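Skedik Celebrity Couples Wall Calendar

Skedik is a wall calendar for people who like to follow the weddings, engagements and anniversaries of film and television stars. Every month has one couple, with a short story of how they met.
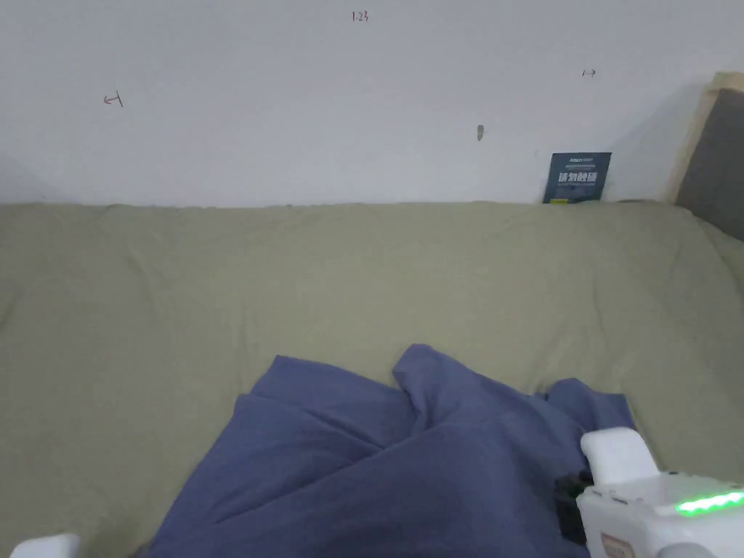 The texts are written by Higinio Huerta, who had a gossip column in the Erndale evening paper. He also marks 50 wedding anniversaries in the day boxes — old Hollywood couples too.

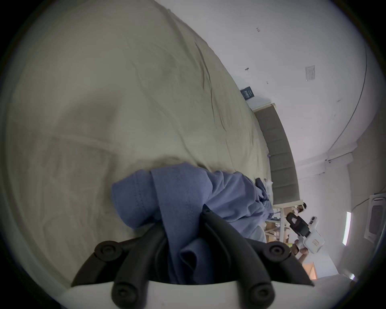 When does the new edition come out?
We send it from October, and the first print is 1000 copies.

Each copy is printed by Valdebenito on thick paper, and you can write on it with a normal pen. There are eight pages of star birthdays at the back. 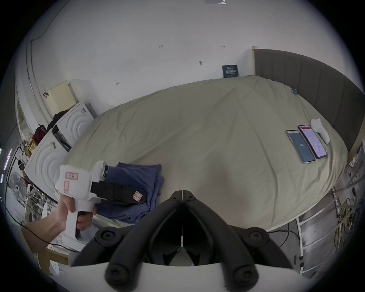

The hanging hook is included. If a couple separates during the year, we don't exchange the calendar.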